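The Household Box Deserves a Better Policy

Terkska Residents' Association, Opinion

Shared buildings spend a great deal of effort on the large questions of waste. Contracts are tendered, bin colours are debated, and collection times are printed on the back of every lobby door. The small question of what happens to odds and ends on a tabletop, before any of them reaches a bin, receives almost no attention. It is the position of this column that the second question matters more.

The Terkska complex comprises 134 units. In May the Association wrote to every household about contamination in the recycling stream, and the responses were instructive. Few residents were indifferent. Most described the same difficulty: they sort at the end of a long day, from a surface where things to be kept and things to be thrown out have already become neighbours. A used tissue goes in with the cloths. A plastic bag is saved for no particular purpose, then forgotten. 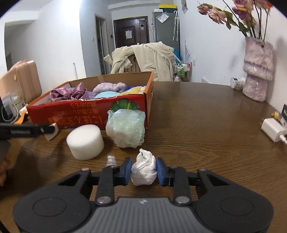 Tissue, a balled plastic bag and a piece of white foam outside the box; soft cloths inside it.

The reused carton is the most common sorting tool in our building, and it is a good one. It costs nothing, it holds its shape, and a printed grocery box with a bright red front is easier to find in a cupboard than any grey tub sold for the purpose. The Association has been asked on several occasions to supply matching containers. The most recent quotation, from Grevberg, came to $898 for a trial on a single floor. We do not consider that a responsible use of common funds while sound cardboard is flattened downstairs every Sunday.

What the carton lacks is a rule. We propose a plain one: a box that holds fabric holds only fabric. Scrunchies, fuzzy cloths and rolled fleece may share a box without harm, and can be washed together if need be. Paper tissue should never join them, as anyone who has picked lint from a dark load of laundry will understand. Plastic film and foam should be set on the table beside the box until they can be carried to the correct place, and they should be carried there the same evening.

Some members will object that this is a private matter and that the Association has no business on anybody's kitchen table. The objection is a fair one, and we have no wish to inspect or to fine. The neighbouring Lengyel building introduced fines and withdrew them after 7 weeks, having collected little besides complaints. Guidance is a different thing. A single printed page, delivered with the regular notices, would cost less than one month of contamination charges, which now stand at $300.

The page should also settle the matter of foam, on which our present notice is silent. Residents currently guess, and they guess differently on every floor. The Association will raise this at the next general meeting and invites written submissions beforehand through the Terkska office.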